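Bags, Straps and Handles: A Little Gallery from the Long Table

Welcome back to the gallery page! It has been a good while since I put anything new up, and I've had the nicest notes from people asking whether the bag pages were finished for good. They aren't. I've been sorting, mending and photographing bags at the long table all through October, mostly in the evenings when the house is quiet, and the pile of things to show you has grown faster than I could write about any of it.

If you're new, the idea is a simple one. I like bags, and what I like most about them is the part you hold. People will talk all day long about pockets and zippers and linings (I will too, if you let me), but the handle is what you live with. It decides whether you carry the thing to the market or leave it hanging on the hook behind the door. There are 247 bags in my notebook so far, going back to the canvas satchel I took to school, and next to every one I've written a line about how it felt in the hand.

Flat webbing gets the most complaints in that notebook. It's strong, it's cheap to replace and it folds away beautifully, but load it up with potatoes and walk six blocks and you'll have a red line across your fingers until suppertime. Wide webbing is kinder. Rounded handles are kinder still, provided they're thick enough, and I've come to think most of them aren't! My old Disedow tote had a lovely pair, fat as broom handles, and I carried it until the bottom gave out. The Cerkitz that came after it was better made in every other way and I never warmed to it.

Then there's the question of how the two handles sit together. On a good soft bag they fall toward each other when you reach down, so you can gather both without looking. On a poor one they flop to opposite sides and you're left fishing for the second while holding the door open with your foot. I've sewn little tabs and loops on more than a few bags to cure them of this, and it does help, though a bag with a stubborn handle will stay stubborn for a long time.

A word on black bags, as I know some of you find them dull. I used to as well. But black hides the scuffs from the car trunk and the bus floor, and it goes on looking decent years after a pale one has given up. It's harder to photograph, I'll admit, and I've spent whole evenings moving a lamp back and forth to get a bit of shine along a strap so you can make out its shape.

So, on to the pictures. Click for the larger size, and take your time.
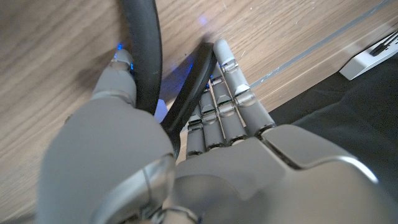 Smooth black curves and a wood-grain tabletop.
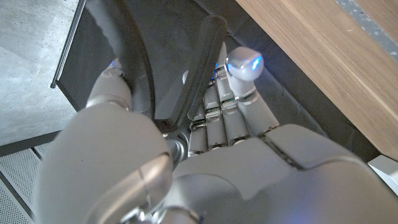

If you have a soft bag at home whose handles have gone stiff or misshapen, try stuffing the bag well with towels and hanging it up by both handles for a few days before you give up on it. A drop of mild soap on a damp cloth will take off most of the grime, and then let it dry slowly, away from the radiator. I used to skip that last part and I have a cracked pair of Šimek handles in a drawer to show for it. I still can't bring myself to throw them away, as the fittings are perfectly good and I'm sure I'll find a bag for them one of these days.

The next page will be all shoulder straps, including the Gania messenger bag that so many of you wrote in about, and I'm hoping to get through the buckles too if the light holds up. Older galleries are linked in the side column, newest first. Please do write and tell me about the bag you reach for most often, and measure the handles for me if you have a tape nearby!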